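Unit 4: Sorting Small Household Items
Course handout, Tekovura Home Skills Program

Work at a cleared table with good light. Put an open carton at the back, within reach, and lay the items out in front of it with space between them. Do not put anything in the carton yet.
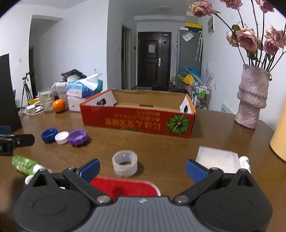
Figure 1. Table with open red carton, bottle caps and a roll of tape.

Group by use first, then by size. Loose caps go in a row so they can be matched to bottles later. Caps with no bottle after 2 sessions are recycled.

Bottles that hold liquid need separate handling. Check that the top is closed, wipe the outside, and stand the bottle upright in a corner of the carton. Small bottles with narrow tips go in a lidded box.

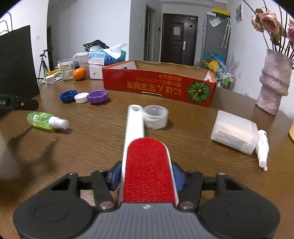 Long-handled items such as brushes go in last, along the side of the carton, with the fabric face turned inward. A hole in the handle means the brush can hang on a hook instead. Tape stays out until the carton is closed and labeled.

Label two sides of the carton. Write the contents, not the room.

Before next class: sort one drawer at home and bring your list. Reading: Wong, page 256.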